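タモントの保護猫たち、引っ越し完了です

4月7日、タモント(Tummont)の動物保護施設「ステラ(Stellar)」から、うれしいお知らせが届きました。町はずれの古い繁殖場から保護された猫132匹、全員が新しい建物に移ったそうです!

この件、前にもちょっとだけ書きましたよね。飼育環境がひどいという通報があって、町の担当課とステラのスタッフが入ったら、聞いていた数よりずっと多かったという、あの話です。私も当時、毛布を持って行ったのですが、もう廊下までケージが並んでいて、鳴き声で会話もできないくらいでした。

新しい建物は、ザカリアス通り(Zacharias)の元家具倉庫。広さがあるので、体調の悪い子と元気な子の部屋をちゃんと分けられるようになりました。改装費は募金でまかなっていて、寄付してくれた人は300人以上。地元のペット用品店クルヴァリ(Cluvari)も、猫砂とキャットフードをまとめて届けてくれたとのことです。ありがたい。

気になる猫たちの様子ですが、27匹はまだ治療中です。ほとんどが目の炎症と猫風邪で、薬を飲みながら個室でゆっくりしているそう。残りの子たちは健康診断が終わりしだい、順番に里親募集のページに載ります。子猫から先に決まりがちなんですけど、私の推しは断然おとな猫です(落ち着いていて、留守番も上手な子が多いんですよ)。

ちなみに繁殖場の元経営者については、町がまだ調べているところで、処分は決まっていません。担当課に電話してみたものの、「調査中なのでお答えできません」とのこと。まあ、そうですよね。動きがあったらまたここに書きます。 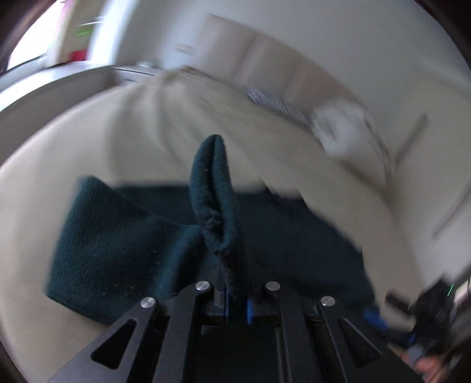
面会は予約制で、平日の午後と土曜の午前。予約はステラの窓口か電話で受け付けています。初めて猫を迎える人には、スタッフが家の間取りや留守の時間まで聞いてくれるので、相談だけでも行ってみる価値ありです。譲渡の条件には室内飼いと、迎えたあとの近況報告が入っています。

あと、今いちばん足りないのは洗濯を手伝ってくれる人だそうです。タオルが毎日山のように出るらしくて、私も来週行く約束をしてしまいました。駐車場は建物の裏側、入り口がちょっと狭いので大きい車の人は気をつけて!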